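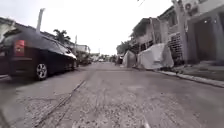 Can I fill a crack in a concrete drive or path myself, or do I need someone in?

Most cracks you can do yourself in an afternoon with a stiff brush, a bag of repair mortar and a bit of patience. If one side of the crack sits higher than the other, get somebody to look at it first.

I've patched our front path three times now (the first two were rubbish, I'll admit) so what follows is mostly what I learned from getting it wrong.

Cleaning out comes first and it takes longer than the filling. I go along with an old screwdriver and hook out the moss, grit and whatever was put in there before, then brush, then hoover. Yes, the indoor hoover, with the bag due for changing. Anything crumbly at the edges has to come off too, so tap along with a cold chisel until it sounds solid. Wear goggles!

For thin cracks I use Betumar, which comes in a tube and goes in a normal sealant gun. Cut the nozzle smaller than you think. Run it in slowly, leave it a hair below the surface and smooth it with a wet lolly stick. One tube did the whole path with enough left for the step.

Wider ones want mortar. I mix Gorex in an old ice cream tub, 2 scoops at a time, because it goes off quickly and I'm slow. Dampen the crack before you start (damp, no puddles) and push the mix right down with a pointing trowel. For anything deep, do it in two goes and let the first one firm up. My neighbour Adelino Neves pushes a strip of foam backing rod into the deep ones first, and his have lasted longer than mine, so I've pinched that idea.

Now the pitted patches, where the top has worn away and the stones show through. Little dabs of mortar just pop off again by spring. You want a bonding coat brushed on first, then a thin skim over the whole patch, feathered out at the edges with a float. Drag a soft broom across it while it's still fresh or you'll have a slippery bit.

Colour is a pain. New mortar dries a completely different grey, and mine stuck out horribly until the winter had been at it. Rubbing a bit of dry dust from the path into the surface helps.

Don't do any of this in November like I did. Frost got into it overnight and I was out there again with the screwdriver. Pick a dry, mild spell and cover the work with an old sheet of polythene, weighed down with bricks, and keep the car off it for as long as the bag says.

Wash the trowel straight away. I've ruined two.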